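Search the archive

Search Advanced Go

Re: Vutard statement on the expelled attachés

I read the statement twice and I don't think it says as much as the first post took from it. Quoting the part I am answering:

> The Vutard foreign ministry has now confirmed that both attachés
> were sent home over the Skjelbred monitoring station. That is a
> direct accusation of spying. I expect Bedolholm to answer in kind
> before the week is out, and after that I don't see how the October
> talks can go ahead. The ministers can hardly sit down at the same
> table with this going on. Has anyone seen the full text? I only
> have the radio summary from Monday evening.

The full text is on the ministry's site, in the section for notes to the press. It is short. It says the two attachés were asked to leave for "activities not in keeping with their status." That is the usual wording and it can cover a lot of things. Skjelbred comes up in the next paragraph, where the ministry says access rules for the station are under review. The radio summary ran the two together. The ministry may well want readers to do the same, but it did not write it.

On the question of an answer in kind, I would look at the last time. Bedolholm waited 10 days and then removed one person from the trade office, with no press note at all. Most of us learned of it from the updated diplomatic list. I would check that list again at the end of the month before deciding that they have let it pass.

As for the talks, the agenda has 3 items on it and only one has to do with security. The other two are the ferry license and the fishing zone off Ulov. Both sides need the ferry license settled before winter. The current permit runs out and the operator has said it will not sail without a new one. I have trouble seeing either minister give that up over two attachés. A change of venue or a lower level of delegation seems more likely to me. If they do cut it down to deputies, the joint press conference will probably go first, so that is the thing to watch on the program when it is published.

There was also a question off list about how many people work at the station. The figure of 818 that has been going around is wrong. It is the number of the building permit, and somebody's translation turned it into a head count. The parliamentary paper on the station does not give staff numbers. It gives floor space, 3,066 square meters including the garage and the old boiler house, and says the rest is in an annex that was not released.

I have asked the parliamentary library for the annex and was told to put the request in writing. I will post whatever comes back. If somebody on the list reads the Ulov local paper, I would like to know whether it carried anything on the fishing zone this week. Their online edition has been behind a login since spring.

One correction to my own post from last week. I wrote that the access rules at Skjelbred were set by treaty. They are set by an exchange of letters between the two ministries, and either side can withdraw with 90 days' notice. That makes a review a good deal easier than I made it sound.

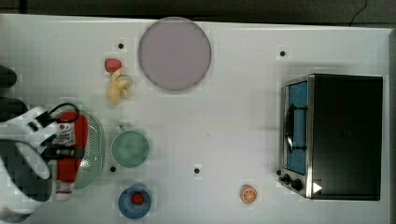 Toy strawberry and banana next to the plate.

Please trim your quotes when replying. The last digest was mostly repeated text and the end of it was dropped by the server.

Contact the list owner | Copyright remains with the authors of individual messages | Back to top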